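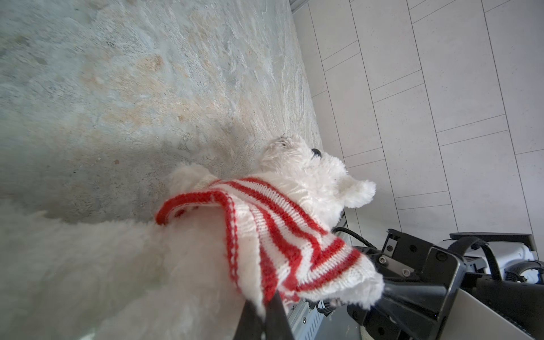 Plomstead held its open day on 2026-05-14, and I went for the knitted garments made for its 30 cm bears. Tsuji, who runs finishing, gave the tour. Stripes alternate red and white, and the cuffs are ribbed and left free, so the edge curls outward where it meets the fur. Long pile works through the stitches at the torso, a known issue at this gauge. 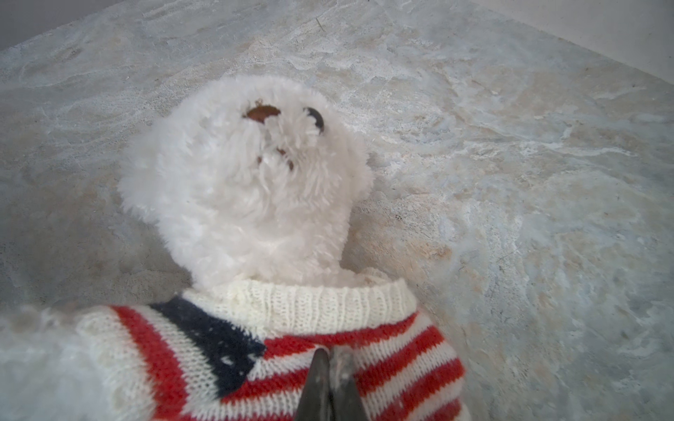

Collar ribbing is knitted separately in cream yarn and joined last. The pullover takes 283 g of yarn per batch of 7, according to the Marton spec sheet. A navy panel on the left chest carries the star field.

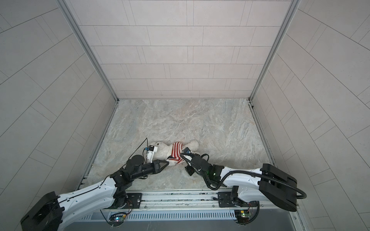 White bear in striped knit, on the marble-patterned floor of the tiled booth.

Tsuji checks neck stretch, cuff opening and pile shed. I asked about washing. The yarn is rated for 30 degrees, but shaggy pile has to be brushed out by hand afterward. 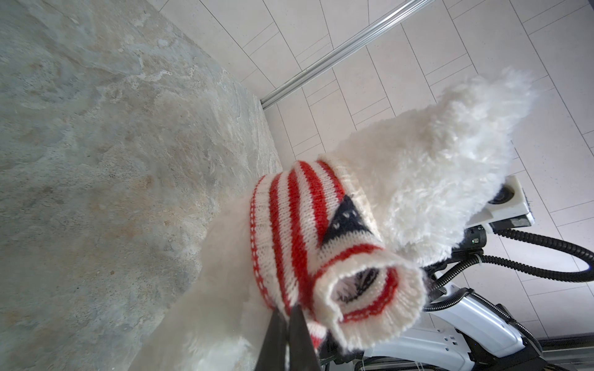
Kereama supplies the yarn in cones. Sweaters go on sale separately in September.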